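Getting a Vacation Rental Kitchen Working on the First Day

Most rental apartments come with pans, plates and very little else. A few minutes in the kitchen before you unpack the suitcases will save you a second trip to the store.

Open every drawer first. Check for a can opener, a corkscrew, a sharp knife and a lighter if the stove is gas. Run the hot tap until it warms up, and turn the fridge to its coldest setting while it is still empty. Turn it back down before bed or the lettuce will freeze against the rear wall.

Pack a small kitchen bag at home. Mine holds a paring knife (checked luggage only), two dish cloths, a roll of tape, 11 clothespins and a few zip bags. Clothespins close open packets, hang wet cloths and keep curtains shut at night.

Salt, oil and coffee are the things people forget. Carry 100 grams of ground coffee in a screw-top jar, and use the jar for salad dressing once it's empty. Buy the smallest bottle of oil the store has.

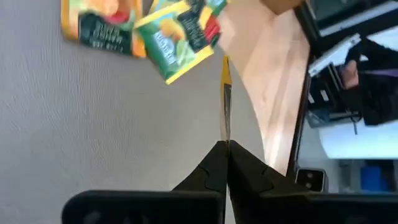
Bright packets, easy to spot in a bag.

Keep snacks for day trips in one place, near the door if there is a shelf. Anything sticky goes in a zip bag before it goes in a backpack. Chocolate stays in the fridge from June on.

If the water is hard, the kettle will show it. Fill it halfway, add a good splash of white vinegar, boil, let it stand and rinse twice. Agnes Mowat, who rents out two apartments in Drollmont, asks guests not to use lemon juice on the marble counters — it leaves dull marks that don't wipe off.

Take the trash out the night before you leave and ask where the glass goes. Wipe the fridge shelves, leave the door as the owner's note says, and check the freezer for your ice packs. Ours are still in Drollmont from a trip in February.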